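Home & Heating | Tips | Newsletter

Search this site Go

Sep 26, 2024

Bleeding hard, heating little: my radiator saga

Those of you who wrote back after the July issue will remember I was moaning about the back bedroom. It's the one over the garage, and it has never been properly warm. I'd turn the boiler up, the rest of the house would roast, and that room would sit there sulking with a radiator that was hot along the top and stone cold at the bottom.

Lots of you said to bleed it. I had bled it! I'd bled it so often the little key lives in my dressing gown pocket. Cold at the top is air, and bleeding sorts that out. Cold at the bottom is usually sludge, and no amount of hissing will shift it.

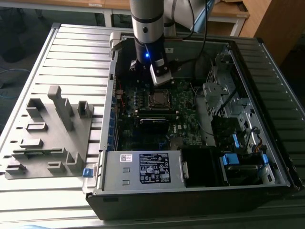 So I rang Allside, who fitted our boiler, and they quoted for a full power flush. I won't say what it came to, but I did sit down. Before agreeing I thought I'd try taking the one bad radiator off and rinsing it myself in the garden. It helps to get a good look inside things before you start paying for them, same as laying a computer on its side with the case open so you can see the processor sitting in the middle of its green board. With a radiator you can't see much at all, just two holes, but what comes out of them tells you plenty. Mine ran black as treacle, then brown, then (after 20 minutes with the hose) clear.

Putting it back was the fiddly bit. Count how many turns it takes to close the lockshield valve when you take the radiator off, and write it down, or you'll be guessing later. I wrote mine on the wallpaper. I also put in a bottle of Fadano inhibitor, which ought to have been done years ago by the look of that water. 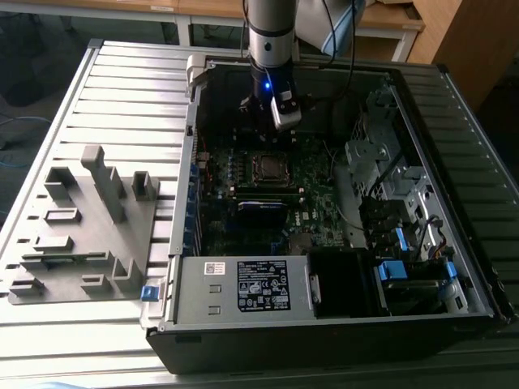 The other job was balancing, and I'd put that off for 5 winters. You open the valves on the far radiators and pinch back the ones nearest the boiler, so the close ones don't hog all the hot water. It's slow, and you have to wait between tweaks. The awkward part for me was the valve boxed in behind the hall panelling. Once the side panel's off a computer you can get at the chips from above, and I do wish whoever boxed in our pipes had been half as thoughtful – I did mine lying on the floor with a torch in my teeth.

Anyway, the bedroom now gets warm all the way down and I've turned the boiler back to where it was. I've put the flush off until spring. Next time: whether the Clokier radiator valves are worth the money. I've got 2 on trial upstairs and already have opinions.

Contact us | Back to top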